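In Defense of Working at the Wrong Table

I have worked at home since before it was common, and for most of that time I believed what the office supply catalogs told me, that work needs a desk. I bought one when I moved to Olholm. It had three drawers, a keyboard tray and a hole in the back for the cords. I sold it in October and I don't miss it. My argument is that most people who work a few hours a day at home would be better off with a plain table, even a table that is wrong for the job in several ways.

A desk fills up. Mine held 11 pens, most of them dead, and a stapler I used for taxes. The drawers gave me a place to put things I should have thrown out or dealt with. When I emptied them I found a warranty card for a lamp I gave away years ago and a bill from the dentist that I had, I hope, paid some other way. A table has no drawers. Whatever you put on it stays in front of you until you move it.

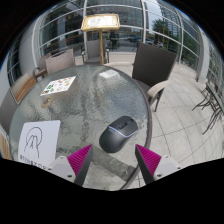

My friend Aiguo Xiong does the books for two small shops in Condach and disagrees with me on nearly all of this. He says a glass table is the worst surface ever sold to a person with a computer. It shows fingerprints, it's cold on the wrists in winter, and you can't leave a coffee cup on it without leaving a ring. I grant him all of that. On rippled glass you also have the matter of the mouse. A black mouse lying near the rim of a table like that, with a sheet of paper off to the other side, looks ready for work, but an optical mouse reads the surface under it, and clear or bumpy glass can give it trouble. The pointer sticks, then jumps. I spent a week blaming my computer before I tried the same mouse on the cover of a phone book and it behaved.

So a glass table needs something on it. People will sell you a pad with a wrist cushion, or a pad as wide as the keyboard and the mouse together. I tried the wide kind, a Brosholm, and returned it after 11 days. It covered so much of the table that I had in effect bought the desk back. It also curled at one corner, and I found I was setting things down on the corner to keep it flat, and then leaving them there.

A small sheet is enough. Your hand moves a few inches each way when you use a mouse. Watch somebody else do it sometime. If the pointer has to travel farther than that, change the speed setting, which takes less time than shopping for a pad.

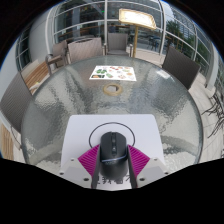

A white sheet with a circle drawn on it gives the mouse a place on the glass.

I like a marked spot better than a pad with no marks. A circle on a sheet says the mouse goes there, and when it isn't there you notice. I do the same with my cup now – a coaster on the left, always the same side – and I have stopped sweeping it onto the floor with my elbow. Aiguo calls this kindergarten. He also loses his reading glasses every day.

The round shape is the other complaint I hear. A round table has no corners to put things in, and a keyboard sits oddly against a curved edge. Your forearm hangs off where a square top would hold it up. I noticed this for around 7 days and then pulled my chair in closer. What I got in exchange was a table I can work at from any side. In the morning I sit with my back to the window and after lunch I move across. With the desk I faced one wall for years, and it wasn't a good wall.

There are people this won't suit. If you have two screens, or a bad shoulder, or you are at it eight hours a day, get the desk and a proper chair and spend what you need to. My chair is a Duan from the dining set and I wouldn't wish it on a full-time typist. I am talking about the rest of us, who answer mail, pay bills and write a few pages. We've been sold furniture for a job we don't have.

The desk brought 200 dollars. The man who came for it asked if the drawers stuck, and I told him the middle one did.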